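Orange ohne Orangen

Wer Limonade nach Farbe kauft, kauft meist Carotinoide. Beta-Carotin (E 160a) ist fettlöslich und muss für klare oder trübe Getränke emulgiert werden. Die Tröpfchengröße bestimmt den Farbton: Feine Emulsionen wirken gelb, gröbere verschieben sich ins Rötliche.

Erdal Sönmez, Entwickler beim Grundstoffhersteller Brindent, rechnet mit Ansätzen von 100 Litern. »Die Rezeptur ist schnell geschrieben, die Lagerprüfung bestimmt den Termin«, sagt er. Geprüft wird über 60 Tage, belichtet und dunkel.

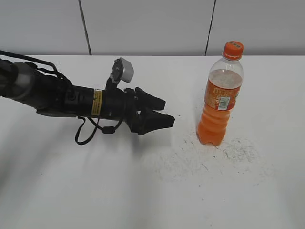
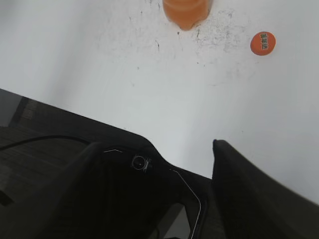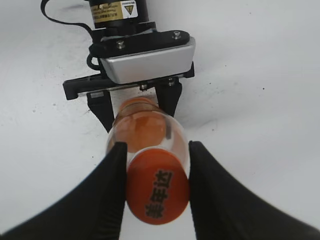
Kritisch ist der Sauerstoff im Kopfraum. PET ist gasdurchlässig, Glas praktisch nicht; Ascorbinsäure verzögert das Ausbleichen, kann in Gegenwart mancher Azofarbstoffe aber selbst Entfärbung auslösen. Hinzu kommt der Ring am Flaschenhals: Ist die Ölphase leichter als das Wasser, rahmt sie auf. Als Stabilisator dient häufig Gummi arabicum, alternativ modifizierte Stärke.

Melaniia Yatsenko vom Prüflabor Gindavard hat im November elf Emulsionen verglichen. Nach über 60 Tagen im Licht lagen die mit Stärke stabilisierten Proben im Farbabstand vorn, zeigten jedoch häufiger einen Ring. Die Messreihe wird mit Glasflaschen wiederholt.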